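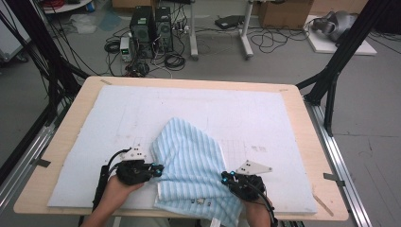 Skurelon: método y equipo para enseñar a doblar tela con pinzas de mano

Ficha de producto | Conjunto bimanual | Línea de investigación Banton

Quien haya intentado que un robot doble una toalla sabe que la tela tiene ideas propias: se arruga donde no debe, se esconde debajo de sí misma y nunca cae dos veces igual. Skurelon nació de esa pelea (larga, y a ratos muy divertida). Es el conjunto de dos pinzas de mano con el que nuestro grupo recoge demostraciones de doblado, y lo ofrecemos ahora a otros laboratorios junto con el método de grabación y entrenamiento que hemos ido afinando con él.

La idea de fondo es sencilla. Una persona sujeta una pinza en cada mano y dobla la prenda sobre la mesa, con calma, tal como lo haría en su casa, pero usando los dedos de la herramienta en vez de los suyos. Lo que se graba es ya el gesto de la pinza, con sus límites y su torpeza, así que el paso al brazo robótico resulta mucho más corto que cuando se parte de manos desnudas.

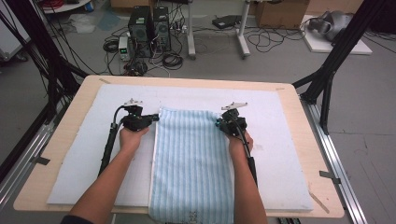
Desde Stindwood nos escribieron que lo que más les costó fue coordinar las dos manos, y que durante las primeras sesiones una pinza siempre llegaba antes que la otra y arrastraba la toalla entera. Nos pasó lo mismo, y por eso el método incluye una fase de calentamiento que no se guarda: se agarra, se suelta, se vuelve a agarrar, hasta que el movimiento sale parejo.

Cómo se graba

Cada demostración empieza con la tela en una postura distinta, unas veces extendida y otras hecha un ovillo. Al principio solo grabábamos toallas bien estiradas, y el modelo aprendía a doblar de maravilla toallas que alguien ya había preparado. Hoy mezclamos las dos situaciones desde el primer día y pedimos a la persona que alise la tela antes de doblarla, con los mismos dedos de la pinza. El conjunto de datos Sowerby, que acompaña al equipo, reúne 2426 demostraciones hechas así.
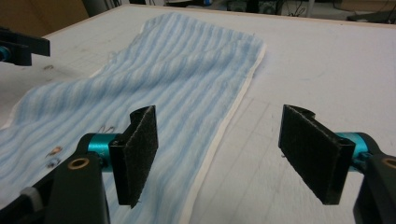
También aprendimos a no tirar los intentos fallidos. Si un borde se escapa, la persona lo recupera y sigue adelante, y esa corrección se queda en la grabación. Cuando retiramos esos tramos para comparar, la política se quedaba parada ante el primer pliegue torcido, sin saber qué hacer. Con ellos vuelve a buscar la esquina y lo intenta otra vez, que al fin y al cabo es lo que hacemos todos delante del tendedero.

Resultados

En nuestra última ronda hicimos 100 ensayos con toallas que el modelo no había visto, y en 21 de ellos hubo que intervenir a mano, casi siempre por un pliegue que atrapaba dos capas en lugar de una. Ese sigue siendo el punto flaco y en eso estamos trabajando. Para una tarea nueva con telas parecidas recomendamos partir de más de 1000 demostraciones; con menos se puede empezar, desde luego, pero conviene armarse de paciencia.

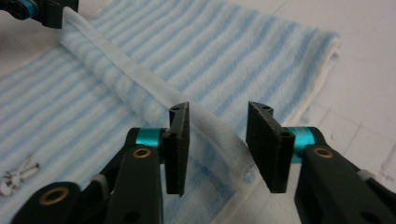 Toalla de rayas con un pliegue entre los dedos de la pinza.

Qué incluye el conjunto

Dos pinzas de mano, izquierda y derecha
Programa de grabación y revisión de sesiones
Acceso al conjunto de datos Sowerby
Guía del método, en español y en inglés

El brazo robótico y la mesa no están incluidos. Si tiene dudas sobre la compatibilidad con su montaje, cuéntenos qué telas quiere doblar y qué espacio tiene, y le responderemos con gusto y seguramente con más detalle del que esperaba. Los pedidos de laboratorios docentes se preparan a partir de noviembre.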